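Dish drying notes, October 2020. Small kitchen, no dishwasher, one wire rack for cups.

Setup: Jultenness wire rack, gold finish, 175 mm deep. It replaces a Plerkach tray that held a puddle under every cup. I sent the tray back in week one.

Plastic dries slower than ceramic. It stores less heat from the rinse, so the film of water stays put. Ribbed cups are worse - each groove keeps its own line of water.

Cups go in upside down and slightly tilted. A level rim seals against whatever is under it and traps damp air. 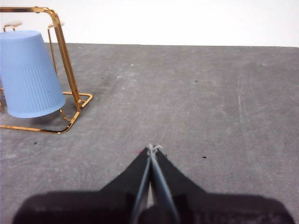
Does a towel under the rack help?

Only for the first few minutes. After that the towel is wet and slows everything down. Bare tabletop, wiped once, works better.

Rinse water is at 80 F. Hotter is faster, but I wash by hand and have limits.

Finish check is due in December. Brass-toned coatings tend to fail at the bends first - the Deden rack I had before rusted at two corners. Will post results either way.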